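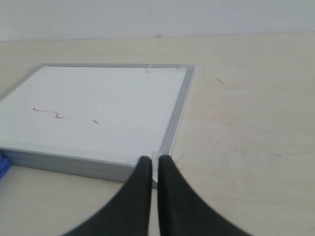

Fig. 1. Whiteboard lying flat on the table, red test line, clear tape on the frame.

Trosham Room Project - wiping down a small whiteboard
Group: Carleen Waaka, Hemi Doolan, Huia Bolger
October 8, 2019

What we wanted to know
Does a board wipe cleaner flat on a table or hung up on a wall. Hemi's idea. Most people in our year said hung up, no real reasons given.

Setup
Flat board only in this part. Silver aluminum frame, white surface, clear tape at the top rail and at the lower right corner. One red line per try, wavy on purpose so the wiping has to change direction. Wipe straight away or leave it 29 minutes, then wipe. Dry cloth, no spray.

Problems
The little extra dash next to the line in Fig. 1 is a nuisance. Marker touches down again when you lift off slowly, and then you have two marks to score and not one. We decided to score only the long line. Should of decided that before starting.
Line also gets fainter toward the right end. Faint ink comes off easier, so scoring is done on the left half, by the hook.
Tape crinkles. Fine on the frame, but keep it off the writing surface.

The table
Pale top, pushed up to a white wall. Good for seeing stray ink, bad for seeing where the board was last time. Huia wants pencil marks for the corners, Magdalini Spanos (our teacher) said no pencil on the tables. So masking tape next time. 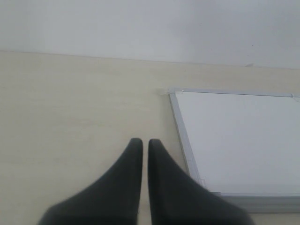
What we'd change
- press the same each time, we didnt measure this at all
- a second color, maybe blue
- do the wall part in January with Nikau McKinnon's group

Scores are in the Dunstan folder, sheet 8. Carleen is still typing up the last few.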